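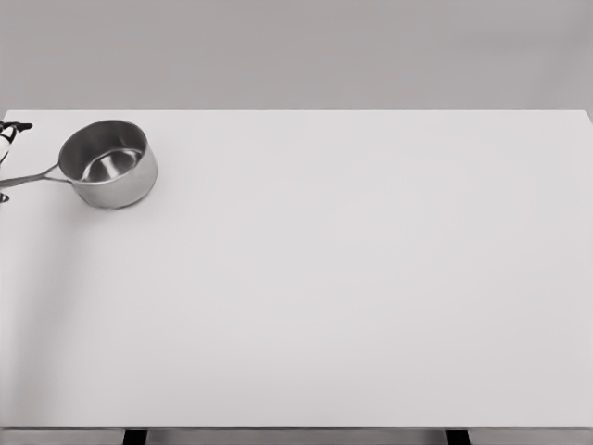 Stock shows zero on part of the catalog after nightly import

Lokham Kitchen Supply, web store support log
Opened by Hatsue Nagano, November
Status: Closed
Print this page | E-mail this page
14 comments

Problem as reported

Hatsue Nagano, 8:05 a.m.

A lot of products on the web store are marked "out of stock" this morning and they aren't. I first saw it on the small saucepans. We have a full shelf of them in the back and the store page says zero. I then checked stock pots, lids and sheet pans. Lids are fine. Most of the stock pots are fine. Sheet pans are all zero.

The counts in Sinora (warehouse system) are right. It's only the web store that is wrong. Nobody on my side changed anything yesterday. I have not touched the numbers by hand because last time that made it harder to find the cause.

Customers can still order, but the order goes in as a backorder and they get the "ships in three weeks" e-mail.

First look

Berwyn Kneath, 8:31 a.m.

Taking this one. Confirmed on my end. Filtered the store admin by quantity = 0 and last updated = today. That gives 775 products. The full catalog is 3,187, so most of it came through correctly.

All 775 were set to zero by the same import job, the nightly Noltov run. No user name on the change, just "scheduled task". So it is not a manual edit.

Things I checked that look normal:

- Noltov connector shows green, last run "completed"
- No errors in the connector log
- Disk space on the file server is fine
- Login for the file share has not expired
- Sinora has been up all night

Hatsue, can you tell me if the zero items are all from one supplier? That was the cause in the spring.

Hatsue Nagano, 8:44 a.m.

No. Some are El Sherbiny and some are our own label. El Sherbiny also has plenty of items that are correct. I looked for a pattern by supplier, by price and by shelf and didn't find one.

One thing that may or may not help. The item codes on the bad ones all seem to be high. I haven't found a wrong one that starts with a letter before R.

Berwyn Kneath, 8:52 a.m.

That helps a lot. The stock file is sorted by item code. If everything from R on is zero, the import probably never saw those rows.

Stopping the backorder e-mails

Haruna Ikeda, 9:02 a.m.

Jumping in from customer service. We have had calls already. Can the backorder e-mail be turned off while this gets fixed? People are canceling.

Berwyn Kneath, 9:10 a.m.

Done. Backorder e-mail template is disabled in store admin > Notifications. Regular order confirmations still go out. Somebody needs to turn it back on when we close this. Putting it in the checklist at the bottom so it doesn't get lost.

Haruna Ikeda, 9:26 a.m.

Thank you. I pulled a list of orders that came in as backorders since the import ran. There are 51. I've put them all on hold so the warehouse doesn't split them. Please don't release them until I've checked each one against the shelf count.

What the file looked like

Berwyn Kneath, 9:40 a.m.

Opened the stock file that is on the share now. It is complete. Header row, every item code in the catalog, footer row at the end with the row count. The sheet pans have the right quantities in it.

So the file is good and the import was bad. Opened the connector's own saved copy of what it read last night. That one ends in the middle of the item codes starting with Q. There is no footer row, and the last line is only half there, with the item code and no quantity.

My reading is that Noltov picked up the file while Sinora was still writing it.

Ayane Aoki, 9:58 a.m.

I set up the Noltov job when we moved to the new store, so I can answer for the zeros. There is a setting called "Items missing from file". It has two choices, "leave as is" and "set to zero". We picked "set to zero" on purpose. Discontinued items drop out of the Sinora export, and before that setting we kept selling things we no longer had.

With a short file, it does what you saw. Every item past the cut is missing, so every item past the cut goes to zero. The connector has no idea the file was short. It reports "completed" because it read everything that was there.

Berwyn Kneath, 10:07 a.m.

OK. Then the question is why it read the file early last night and not on any other night. I have the saved copies going back two weeks and last night's is the only short one.

Timing

Berwyn Kneath, 10:35 a.m.

Pulled the times from both systems. All in local time.

Last night:
Sinora export starts 2:00 a.m.
Noltov import starts 2:15 a.m.
Sinora export ends 2:22 a.m.

Night before:
Sinora export starts 2:00 a.m.
Sinora export ends 2:21 a.m.
Noltov import starts 3:15 a.m.

The import ran an hour earlier than usual. The export ran when it always does. Nobody has edited the schedule on either one according to the change history.

Isamu Takagi, 10:48 a.m.

Clocks went back. Noltov schedules are stored in UTC and Sinora uses the server's local time. The import is set to 07:15 UTC. In summer that is 3:15 for us. From November to March it is 2:15.

Berwyn Kneath, 10:51 a.m.

Yes. That matches. The admin screen shows "07:15" with no time zone next to it. I had taken it for an old value from the test store.

Ayane Aoki, 11:04 a.m.

I entered that in the summer and worked it out from local time without thinking about the change. We weren't live on Noltov last winter, so this is the first time it has come up.

Fix, part one: put the counts back

Berwyn Kneath, 11:15 a.m.

Steps I followed, written out in case it has to be done again:

1. Paused the nightly schedule in Noltov.
2. Copied the complete stock file to a folder on my own machine as a backup.
3. Changed "Items missing from file" to "leave as is".
4. Ran a new export from Sinora by hand, so that this morning's counter sales are included.
5. Waited for the export to show finished and checked that the last line was the footer.
6. Ran the import by hand with "preview only" checked. Looked through the preview for anything going to zero.
7. Ran it again with the box unchecked.
8. Cleared the store page cache. Skipping this leaves the old "out of stock" label up for a while even though the count behind it is right.

Import finished at 11:38. Hatsue, please spot check.

Hatsue Nagano, 11:55 a.m.

Checked saucepans, sheet pans, skimmers, strainers and whisks. Store matches Sinora on all of them. I also walked back and counted the stainless saucepans against the screen, and they match too.

One item is still zero, the long tongs.

Berwyn Kneath, 12:03 p.m.

Sinora has the tongs at zero too. Are they on the shelf?

Hatsue Nagano, 12:10 p.m.

No. Sold the last ones at the counter this morning. That one is correct, sorry.

Fix, part two: keep it from happening tonight

Berwyn Kneath, 1:20 p.m.

Options as I see them:

Move the import to 08:15 UTC. That is 3:15 a.m. local now and 4:15 a.m. in summer. Both are well after the export is done. Simple, and no one has to remember to change it twice a year.

Have Sinora write the file under a temporary name and rename it when finished. Noltov only looks for the real name, so it could never see a half-written one. Better, but it needs a change to the export script.

Turn on "Require footer row" in Noltov. It refuses a file with no footer and sends an e-mail. It was off.

I'd do the first and third today and the second when Isamu has time.

Isamu Takagi, 1:42 p.m.

Agree. The rename is a small change. I can have it in the test system this afternoon, but I don't want to put it on the live server on the same day as the other two. If something goes wrong overnight we won't know which one did it.

Ayane Aoki, 1:50 p.m.

Please also put "Items missing from file" back to "set to zero" before tonight. With the footer check on, it should be safe, and otherwise discontinued items will start piling up again.

Berwyn Kneath, 2:15 p.m.

All set. Schedule moved, footer check on, missing items back to "set to zero", schedule unpaused. Tested the footer check with a file I cut short on purpose. Import was refused and the e-mail came to the support inbox in under a minute.

Held orders

Haruna Ikeda, 3:30 p.m.

All held orders are reviewed. Everything on them was on the shelf except one order with the tongs, and I called that customer. She is fine with waiting. The rest are released and going out with the regular afternoon pickup. Customers who canceled this morning got a short note from me saying the item is available after all. Some have reordered.

Next morning

Berwyn Kneath, 7:50 a.m.

Export ended 2:22 a.m. Import started 3:15 a.m. Footer found, row count matches. The products at zero are the ones Sinora also has at zero. Leaving the ticket open until the rename is live.

Isamu Takagi, 4:40 p.m.

Rename is live. Ran one export by hand and watched the share. Temporary file appears, grows, and gets renamed at the end. Import picked it up normally.

Closing checklist

Counts restored: yes (Berwyn)
Held orders released: yes (Haruna)
Backorder e-mail turned back on: yes (Haruna)
Import schedule moved: yes (Berwyn)
Footer check on: yes (Berwyn)
Rename in export script: yes (Isamu)
Time zone noted in the setup document: yes (Ayane)
Request sent to Noltov to show the time zone on the schedule screen: sent, no reply yet (Ayane)

Closed by Berwyn Kneath
Share (2) | Print this page | E-mail this page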